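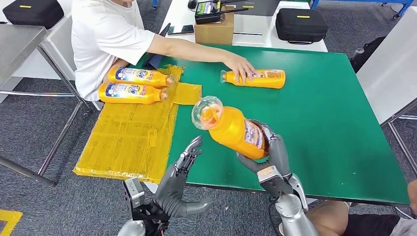
Last changed: September 9, 2019

Speaker notes, Mavis Pettigrew: bottles on the packing table

Start with the caps. The orange bottles have clear flip-tops, so you can see the orange nozzle without opening them. Ask who checks the nozzle before packing. Wait for hands.

Next, how they lie. Two on the yellow pad, side by side, caps to the right. The one on the green top has its cap to the left. At Fareline we want every cap the same way before the carton is filled.

Labels: face up, read once, then pack. Mention the Indora order, 200 bottles, 37 sent back for caps left open.

Questions, then the carton handout.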